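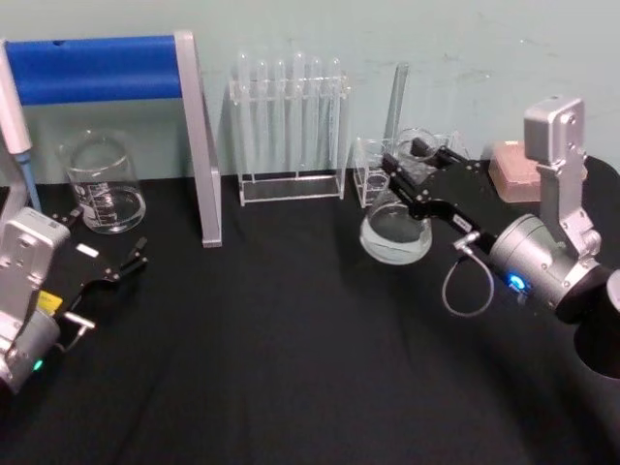 双臂工作台第二轮采购：钱花到哪儿了，下一笔怎么花

九月的通讯又轮到我来写设备这一栏，上期答应过要把账摊开讲，这回就老老实实讲账。先说进度：双臂工作台目前练的是玻璃器皿的抓放，右边那只夹爪夹着烧杯，杯底留一层浅浅的清水，左边那只先张着口待命。后面一排是透明试管架，再加上一个空烧杯。看着简单吧？可是围着这张桌子要花的钱，我列表列了整整两个晚上！

还是从预算说起。我们这轮向Stilham申请的时候，我犯过一个新手错误，把绝大部分额度都写在了“机械臂及夹爪”那一行，耗材和备件合在一起只留了一点点。Toshiko Higuchi看完草稿，在页边写了一句：“你打算让它夹空气吗？”我当时还有点不服气，回去翻了上一轮的出库单，脸就红了。玻璃器皿、试管架、吸头盒、桌布、线缆扎带、夹爪指垫，单看哪一样都不起眼，合起来差不多吃掉了小额采购的一大半，而且全是零零碎碎临时加的单，运费都比东西贵。

所以这次我把预算拆成了四块：本体和夹爪、工装和桌面、耗材、备件与维修。拆完以后最大的变化是耗材那块终于有了自己的行号，不用每次买几个烧杯都去跟别人的科目借钱（借过的都懂，还的时候要填三张表）。

先讲夹爪。我们比了两家，一家是Aoki，一家是Milteder。Aoki的平行夹爪报价是2199一只，含安装板，不含线缆；Milteder的便宜一些，但指垫要另购，而且交货期写的是“视库存而定”，这几个字我现在看到就头疼。Kenta Tsuchiya主张买便宜的，说差价可以多囤一套指垫。我主张买Aoki，理由很俗：手上现有的安装孔位对得上，不用再找人加工转接板。加工转接板本身花不了多少钱，可是排队要排很久，上一轮就是卡在这里，两只手臂装好了，干坐着等一块铝板。最后我们定了Aoki，先补一只做备用，等明年额度下来再看要不要换整套。

线缆这件事我想多啰嗦两句。夹爪下面那根灰色的细线，平时就松松地挂个弯，谁路过都想帮它捋直。请不要捋！留那个弯是给手腕转动用的余量，捋直了一转就会扯到接头。我在采购表里给线缆单独列了一行，备了同型号的两根，到货后放在柜子第二层，用一根请登记一根。供应商给的建议是长度宁可多留一点，我同意，多出来的部分用魔术贴收着就行，别用一次性扎带，拆的时候剪到线皮的事我们已经发生过了（是我剪的，好吧）。

再说耗材。烧杯这回订了50只，带刻度、带嘴的那种，同一规格，同一批号。有同事问为什么不趁机把各种尺寸都买齐，我的想法是先把一种尺寸练稳，杯口外径统一，夹爪开口就不用每次重新设。试管也是一样的思路，先只买一种。Sachiko Nakajima提醒我，同规格不同批次的壁厚会有出入，补货时最好问清楚，这条我已经写进了采购备注里。另外试管架我们一直用透明亚克力的，好看归好看，容易刮花，擦洗时麻烦用软布，酒精也请别用。这次追加了两个，用旧的先别扔，留着给新人练手。

桌面这块反而是花得最省的。黑布是从布料行按米裁的，我买的时候老板还问我是不是要做幕布，哈哈。黑布的好处是反光少，玻璃在上面看得还算清楚；坏处是会起皱，杯子放在褶子上会有一点歪。Tomoyo Furukawa试过用夹子把四边绷紧，效果不错，所以我加买了一包夹子，桌边也顺便贴了一圈防滑条。如果下一轮还有余钱，我想换一张整块的深色垫子，报价还在等Zerstead回信，他们回信一向很慢，大家别催我，催他们。

维修和备件，我这次留了总额的10%。这个比例是跟Sachiko Sugawara商量出来的，她管过的设备比我多得多，她的原话是“你现在觉得留多了，到了年底会觉得留少了”。我原来只写了7%，看她的表情就默默改了。这笔钱不许挪去买新东西，哪怕看到打折也不行，我先把话放在这里，免得到时候我自己第一个心动。

还有一件计划上的事。很多人问什么时候能买第二张台子，我的答案是先不急。手头这张每天实际占用的时间其实不满，下午三点以后经常没人约。我做了一张共享的预约表，请大家先把现有的时段用起来，等预约表连续一个月排得满满当当，我再拿着它去写申请，那样底气足得多。上一轮被退回来的那份申请，评审意见只有一句“使用率依据不足”，我看了好几遍，越看越觉得人家说得对。

最后列一下近期需要各位配合的：想往下一张采购单上加东西的，请在月底前把型号、数量、用途发给我，用途请写一整句话，不要只写“实验用”；借走吸头盒的那位，请还回来，盒盖也要；打碎的玻璃请记在本子上，不追究，真的不追究，我只是要统计损耗才好估下一季的量。上个季度的本子干干净净，可是柜子里的烧杯明明少了，我很难跟财务解释啊！

Aoki的备用夹爪到货以后我会在群里喊一声，想来帮忙拆箱的先报名，纸箱请留给Kenta，他要搬家。

栏目：设备与采购 / 自动化工作台

联系我们：请直接回复本期邮件 | 版权归Stilham通讯编辑组所有，转载请先告知 | 返回顶部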